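Ticket 152, mug task, handheld grippers

Hi Jinfeng, me again! Thursday's batch got bounced by the checker, 13 takes flagged "marker lost". I went back over our setup rules with Ilgın and we'd skipped two of them (oops).

1. Green light on at both marker cubes before you hit record.
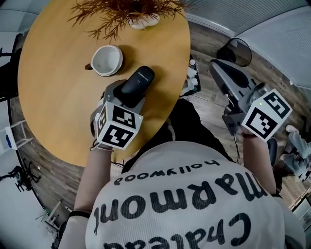

2. Both grippers stay over the table. If one drifts past the edge, stop and redo the take.

Reran it by these rules, 2 flags left. Can you keep this open till Volker's looked?

Contact Eltik Support | Back to top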